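Fladness 2 : test d'un lecteur audio pour grandes bibliothèques locales

Publié le 3 août 2021 dans Applications mobiles

Fladness est un lecteur de fichiers audio locaux pour Android, édité par Sitthichai. La version 2 remplace le moteur d'indexation et ajoute un égaliseur paramétrique. Je l'utilise depuis février sur un téléphone de milieu de gamme, avec une carte microSD contenant presque 3 000 morceaux, en majorité des FLAC, le reste en MP3 et en Opus.

Installation et indexation

Au premier lancement, l'application demande l'accès au stockage puis propose de choisir les dossiers à analyser. Les sous-dossiers peuvent être exclus un par un, ce que Grellwood, mon lecteur précédent, ne permettait pas. L'analyse initiale est longue, les suivantes ne portent que sur les fichiers modifiés. Les étiquettes multiples (plusieurs artistes séparés par un point-virgule) sont lues correctement. Les pochettes intégrées de grande taille ralentissent en revanche le défilement de la grille, même avec le cache activé.

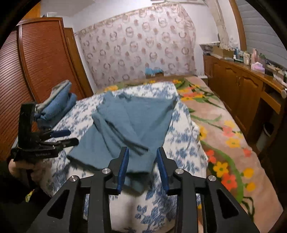
Duangjai Tanasarn : Même constat pour la grille. Chez moi le défilement est redevenu fluide en passant la taille du cache de vignettes à 1 000 entrées dans les options avancées. Par contre il faut relancer l'application, le réglage n'est pas pris en compte à chaud.

J'ai vérifié après ce commentaire : la modification améliore le défilement, au prix d'une consommation mémoire plus élevée.

Lecture et égaliseur

L'enchaînement sans blanc fonctionne en FLAC et en Opus. En MP3, une coupure très brève subsiste sur les fichiers dépourvus d'en-tête LAME. Le ReplayGain est appliqué par piste ou par album, avec un préampli réglable.

L'égaliseur comporte 4 bandes paramétriques. Fréquence, gain et facteur de qualité se saisissent au clavier ou au curseur. Les profils sont associés à la sortie active, casque filaire ou Bluetooth, et la bascule est automatique. L'export des profils se fait en texte brut, dans un format que Fatongate sait relire. 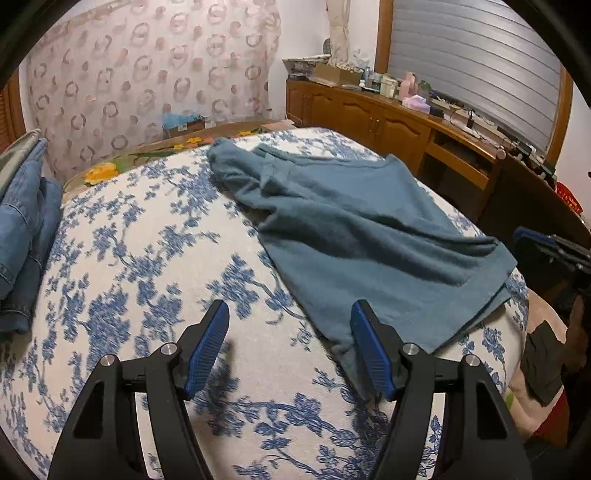 Interface et limites

L'écran de lecture se configure peu : deux dispositions, un thème clair, un thème sombre. La file d'attente se réorganise par glisser-déposer, mais elle est perdue si le système ferme l'application en arrière-plan. Il faut désactiver l'optimisation de batterie pour éviter le problème. Les listes M3U à chemins relatifs sont importées sans erreur, celles à chemins absolus doivent être corrigées à la main.

Pas de version iPhone, pas de prise en charge des serveurs DLNA. La version gratuite est complète, hormis l'égaliseur, débloqué par un achat unique.

Note : 4 sur 5. Un point retiré pour la file d'attente.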